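Search this site
Enter keyword, product or code
Go

Kusolton Division Recorder
Vote recording and minute-keeping system for councils, assemblies and member-governed bodies

Overview

The Kusolton Division Recorder is a chamber voting system supplied to local councils, regional assemblies, party conferences and other bodies that decide matters by formal division. It records how each member has voted, displays the result to the presiding officer, and produces a signed extract for the minutes. It is intended for bodies whose standing orders require a named record, and may also be set to record totals only where a vote is taken by secret ballot.

The Recorder replaces the earlier Kusolton Tally Desk, which remains under support for existing owners but is no longer offered to new customers. Members' handsets from the Tally Desk cannot be used with the Recorder. Chamber wiring installed for the Tally Desk can usually be kept.

What is supplied

The standard set consists of one clerk's console, one presiding officer's display, member handsets in the number ordered, two charging cases and a printed operating manual. A single console will manage up to 336 handsets. Larger gatherings, such as annual conferences, may link consoles under the Galang extension, which is licensed separately and has been tested with 1,007 handsets in one hall.

Handsets carry three keys, marked For, Against and Abstain. A member may change a vote until the presiding officer closes the division. Once the division is closed the handset shows the vote as recorded and accepts no further entry. A member who believes that a vote has been recorded in error should raise the matter with the chair before the result is declared, and the clerk may then annotate the record. The original entry is never erased.

Standing orders and majorities

The console is delivered with the customer's own rules entered. These ordinarily include the quorum, the form of majority required for each class of motion, and the treatment of abstentions. Motions of no confidence, amendments to a constitution and motions to suspend standing orders often require a threshold different from that of ordinary business, and each may be set up in advance as a named motion type. The clerk selects the type when the motion is called.

Where the presiding officer holds a casting vote, the console will pause on a tie and invite the officer to cast it or decline. Some bodies require the casting vote to be given for the status quo. The system does not enforce this convention, and the decision remains with the chair.
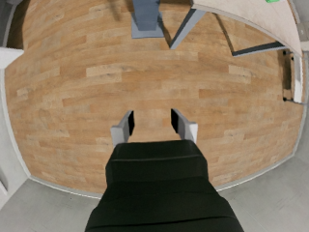
Pairing arrangements may be noted against the names of absent members. A pair has no effect on the count. It appears in the extract as a footnote only, and may be left out if the body does not recognise pairs. Proxy votes are handled differently: a proxy must be lodged with the clerk before the sitting opens and is counted with the votes of the member who holds it.

Records and retention

Each closed division is written to the console and to a removable card kept by the clerk. Extracts are produced in two forms. The short form gives the motion, the totals and the declaration. The long form adds the names in the order of the roll, together with the times at which the division was opened and closed. Both forms leave space for the signatures of the clerk and the presiding officer.

Customers are responsible for meeting the records law of their own jurisdiction. Kusolton does not hold copies of division records and cannot restore a lost card.

Power and placement

The console should be placed on a level desk within sight of the chair. It runs from mains power and will continue on its internal battery for 300 minutes if the supply is interrupted. Handsets should be returned to the charging cases after each sitting. A full case weighs more than one person should lift alone and is fitted with wheels for that purpose.

Ordering

Standard sets are available with 25, 50 or 100 handsets. Additional handsets are sold singly under part number 233. Orders placed before the end of May are delivered ahead of the spring sittings. A site visit is included in the price of any set of 50 handsets or more, and may be requested for smaller sets at extra cost.

Training for clerks and deputy clerks takes one working day and is held in the customer's own chamber. Anitha Shenoy is responsible for training bookings. Questions on standing orders and motion types should be addressed to Aurel Jitaru, and requests for the Galang extension to Zamfira Bogdan.

Warranty and repair

The console and display are covered for three years and the handsets for two. Damage caused by liquids is excluded. Faulty handsets should be sent to the Birnatmont service centre in the padded envelope provided, with the fault slip completed and the colour label left in place. A loan handset will be sent on request. Consoles should not be opened by the customer, as breaking the seal ends the warranty and may affect the standing of the records held inside.

Last updated: May

This website uses cookies to remember your preferences and to measure visits. By continuing to browse you agree to our use of cookies. Accept / Manage settings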